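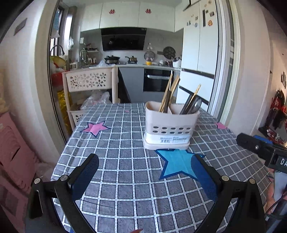 A reader of last month's column objected that a hand-held gripper is a consumable, that it belongs on the same budget line as cables and tape, and that planning for it any further wastes an afternoon. I have seen that view in enough purchase requests to answer it at length.

The unit price supports the reader. The Skunard hand unit we bought at Nellbridge costs little next to an arm, and it passes under the approval limit. The trouble is that the request for 20 of them also passes, one at a time, and the total never appears on a single page. Our August reconciliation found 33 separate orders for hand units, pads and mounts. Taken together they would have needed a signature from the division.

My position is that collection hardware should be budgeted per usable hour of recording. Purchase price is one input. Finger pads are another, and so are pivot screws, cable replacement, storage and the time spent checking calibration. A pad set that has to be changed in the middle of a session costs more in lost recording than it does in parts.

Site time is the entry most often left out. Work in home kitchens involves travel, setup and a host's schedule. A utensil holder full of chopsticks and spoons is a cheap object to practice on. Access to the kitchen it stands in is expensive, and a unit that fails there uses up the visit. I would carry one spare for every 3 units in the field and charge the spare to the visit. Guerreiro, our other supplier, sells a maintenance plan that covers parts but excludes site time. I think the plan is priced fairly and covers the smaller risk.

Storage and review should be quoted before the order is placed. The Imonis project budgeted 119 hours of review and entered them under general labor, where they could not be compared with anything. Had they been listed beside the hardware, the case for fewer units and better pads would have been plain to whoever signed.

I accept that a small group buying two units does not need this. A one-line request will do. Past that, the form should ask for expected hours, pad life and spares, and a request with those fields blank should go back.

Posted 07/09/2021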